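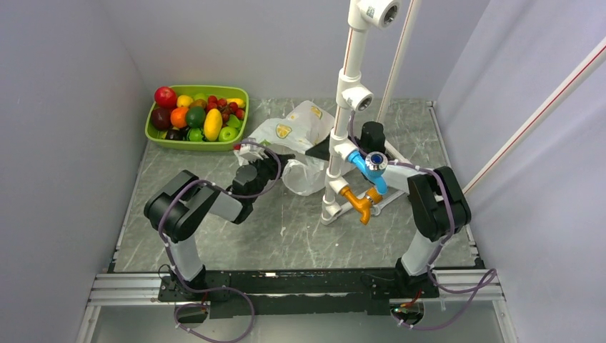

Wilmer Huaranga wants to know why this package exists at all when a depth threshold and a good prior would do the same job. Fair question. I asked it myself in August and I'm still not sure the answer is flattering to us.

`truder` estimates where the mouth of a thin plastic bag is and proposes a grasp on the rim for a two-arm setup. It reads a fixed workspace camera and a wrist camera. It does not plan the arm motion; that's `rengifo`, and its bugs live in its own tracker.

## What's in the release

- 2,028 labeled stills, fixed and wrist views mixed
- 319 of them held out, split by session
- a rim segmenter and a grasp ranker
- config for the Trorkholm bench only

## What I'd believe, and what I wouldn't

The segmenter is decent on plain film. Printed bags are another matter. Early checkpoints learned that a strong curved outline means "rim", and a fruit print has plenty of those. Octavio Mamani relabeled the printed bags and the overlay improved – on our bags. I would not bet on yours.

Real contents and printed contents are the second weak spot. A yellow shape under the flap and a yellow shape on the flap get similar scores from the color features. 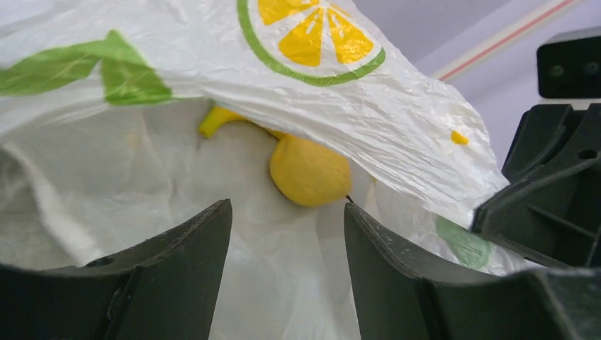 Turning color off (`use_rgb: false`) gets rid of that confusion and makes the rim worse, so pick your poison. The default is `true`. Valtteri Saarela argued for `false` and may be right.

Don't read much into `confidence`. It is a softmax output with no calibration behind it. Values above 90 show up on grasps that are plainly on the wrong layer of film.

## Running it

```
pip install -e .
truder check --config trorkholm.yaml
truder propose --views fixed,wrist --top 16
```

`check` only confirms that both streams exist and the extrinsics file parses. It won't tell you the extrinsics are wrong.

## Open

- no test for an empty bag
- layer ambiguity when the top flap hangs over the opening
- `--top` silently ignores values over 16
- the Gindine importer drops timestamps; Wim Hoekstra has a branch, unreviewed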